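Bring Back the Office Cup

Saturday, March 31, 2018

The place where I work stopped buying disposable cups last August. There was an email, then a second email with the word "journey" in it, and then the stack by the water cooler was gone. Each of us got a steel bottle with the company name on the side. I still have mine. It is in a drawer with the charger for a phone I no longer own.

I am in favor of less trash. I take my own bags to the store and I have kept the same winter coat since before my son could drive. My complaint is with what the change did to the kitchen on the second floor, and with the way a shared thing was swapped for a personal one without any talk about whether those are the same.

Before August, if you were thirsty you walked to the kitchen. You took a cup, filled it, and stood there to drink it, since the cups were small and there was no point carrying one back to your desk half full. Standing there took a minute or so. Other people were doing the same thing. In that minute I learned that the Nillcombe order was going to be late, that the back stairwell was being painted, and that a man in billing whom I had nodded to for years had grown up four streets from my mother.

Now people fill a bottle at nine in the morning and another after lunch. The bottles hold enough for half a day. The kitchen has the same sink and the same counter, and it is quiet. When I go in, the person ahead of me is usually facing the tap with their back to the room, waiting for the bottle to fill. Then they screw on the lid and go. It is hard to start a conversation with someone who is screwing on a lid.

I brought this up with Aranka Kocsis, who ran our front desk for 28 years and retired before the change. She was not surprised. She told me that when the building opened there was a shelf of glass tumblers, and anyone who used one washed it. Then the tumblers went because of breakage, and the disposable cups came in, and people complained about those too. Her view was that the tumblers were best and the cups were second best, and that a bottle was fine for a hike.

I think she is right about the order, and I would like to make the case for the tumblers, or for anything like them.

Start with the guest. We have visitors most weeks, from suppliers, from the Bech office, sometimes from the county. A visitor does not have one of our bottles. When someone comes in from the heat and asks for water, there is a scramble. I have seen a person of some importance handed a coffee mug with a cartoon dog on it, taken off a colleague's desk and rinsed. It was kindly meant. But an office that cannot give a stranger a drink of water has lost something basic, and it should not take a manager's approval to get it back.

Then there is the matter of washing. A glass on a common shelf gets washed because the next person needs it. A bottle that belongs to one person gets washed when that person remembers. I asked the people at my end of the floor how often they cleaned theirs and did not enjoy the answers. One of them said the water kept it clean. I did not press him.

And there is the cost, which was the part of the email I read most closely. The bottles were said to pay for themselves. Maybe they have. But we ordered 100 of them, and a good many went home with people and never came back, and new staff are given new ones. A shelf of plain glasses would have cost less and would still be on the shelf, apart from the broken ones.

The argument on the other side is hygiene. People do not like drinking from something that another person has used. I understand the feeling, but the same people eat lunch at the diner on Judenitz Street and put the diner's forks in their mouths. We trust hot water and soap everywhere except at work. If the worry is that coworkers will not wash up properly, then a small dishwasher answers it, and we had room for one before the snack machine came in.

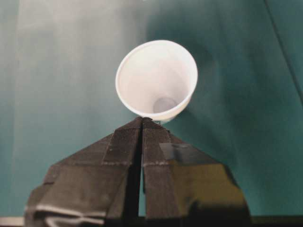
The other argument is that adults should be able to look after their own water. This one I find harder to answer, because it is partly true. I can carry a bottle. Most of us can. But I notice that it gets made about more and more things. We used to have a shared newspaper, a shared radio, a first aid box that somebody kept filled. One by one these became things each person was expected to bring for themselves. Every single change was small and sensible. Added together they make a place where you can work all day and need nothing from the person at the next desk, and I do not think that has made us better at the job.

My parents lived in Prundstead, in a row of houses with a pump at the end that dated from 1731, according to the plate on it. By the time I knew it the pump was only for show, but my grandmother remembered a metal cup that hung there on a chain. I would not bring that back. The chain cup deserved to go, and doctors were right to want it gone. What people did after that, though, was set out clean cups. They kept the idea that water in a public place comes with something to drink it from.

That idea seems to be slipping. The train station has a bottle filler now and the old fountain has been capped. So does the library. If you arrive without a bottle you can buy one, full, from a machine next to the filler, for more than I used to pay for a sandwich. I cannot see how that means less plastic.

So my proposal is a modest one, and I have put it in writing to the people who send the emails. Buy plain glasses and put up a shelf. Keep a short stack of paper cups in the cupboard for large meetings and for the days when everything is in the sink. Let anyone who likes their bottle go on using it – I am not asking to take it away. Put the second chair back in the kitchen while we are at it.

I have had a reply saying that my feedback has been passed along. In the meantime I brought a glass from home, and I keep it on the counter by the tap, washed and upside down on a towel. Two people have asked me whose it is. I told them to use it.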